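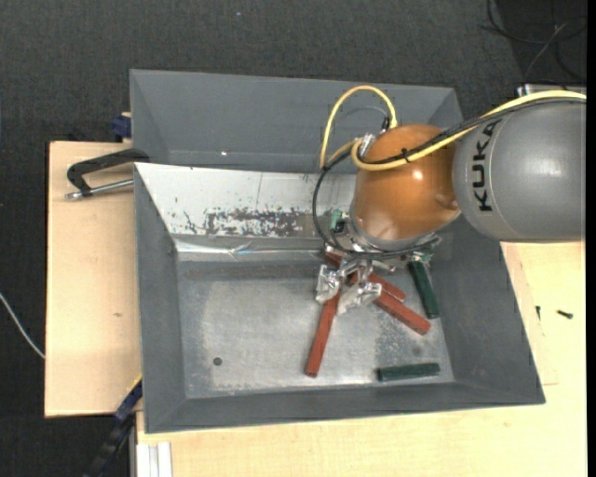
Climard Gray Storage Bins: Two Months in the Workshop

We bought two of the large gray bins from Climard in April to replace the cardboard cartons we had been using for offcuts and bar stock. They have been in daily use in our shop in Brindetby ever since, one right behind the other, and I have a fair idea now of what they do well.

The shape is a plain rectangle. I keep short bars in the front one, sorted by color: reddish-brown for one job, dark green for the other. Long pieces can be laid flat and picked up from above without tipping the bin. The gray is a good choice for this. Both colors stand out against it, and I find what I want faster than I did in the cartons.

Strength

Climard sells the bin for heavy parts and I have not been gentle with it. Bars get dropped in from waist height several times a day. So far there are scuffs on the floor of the bin and one shallow dent near a corner. The walls have not bowed. I had a Funstead bin of the same type before the cartons, and its long side bent outward within the first season.

Cleaning

Dust and grit collect in the corners. A shop vacuum with the narrow nozzle gets most of it. Oil wipes off with a rag and dish soap, but you need to empty the bin first, and with a full load that takes two people.

What I don't like

There is no divider in the box. Bars slide across each other and end up in a heap, so the sorting by color only lasts until the first rush. Achari makes a divider set that is supposed to fit, but mine was too short and rattled, and I sent it back.

The bin is also awkward to carry when loaded. I would put it where you want it and leave it there.

Verdict

4 out of 5. I took a point off for the missing divider. For short, heavy stock that you reach for all day it is a good bin, and I plan to order 2 more when we clear the back shelves.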